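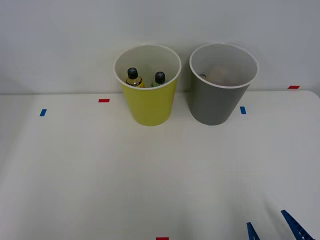
Randa Hamdan started building her arm in November, on a table in the shared workshop at Cullodov, and she says the first month went on brackets. The second went on the fingers. She prints them in blue, with ridges along the inner surface, and has a drawer of earlier pairs that were too smooth or too short. The job she has given the arm is a small one: take something out of a cup and put it in another. For that she keeps a yellow cup and a grey one near the wall, with two black-capped bottles standing in the yellow one, and strips of red and blue tape stuck to the tabletop as position marks.

"People ask why I don't do something bigger," she says. "I wanted a job I could set up again in ten seconds. If I have to spend five minutes putting things back, I stop doing it."

The arm itself is called Piten, a name her brother Elie gave it and which she has given up arguing about. Elie wrote most of the control code. He works from the same table when there is room and from his kitchen when there isn't.

"The code was fine by Christmas," he says. "The shoulder wasn't. It sagged by 3 millimetres when the arm was stretched out, and you can't fix that by typing."

They fixed it with a stiffer bearing block, cut for them by Dirk De Graaf, who uses the workshop's lathe most evenings. He charged them for the metal and nothing else. The whole build has cost 700 euros so far, and Randa keeps the receipts in an envelope taped under the bench.

Bottles are harder than she had expected. The caps have a cross-shaped ridged top, and the fingers have to come down on either side without catching the rim of the cup. With two bottles side by side there is not much room.

"If it touches the rim, the cup goes over," she says. "I thought about gluing the cup down. Elie said that was cheating, so we didn't."

She logs every attempt in a notebook, with the tape mark used and a word or two on what went wrong. The log had reached 502 attempts when we spoke. A good number of the early entries just say "cup".

What comes next depends on the wrist motor, which gets hot after an hour and has to be left alone for a while. Elie wants to replace it. Randa would like to try a small fan first - she already has one, from an old printer.

"We'll do the fan," Elie says. "Then we'll buy the motor."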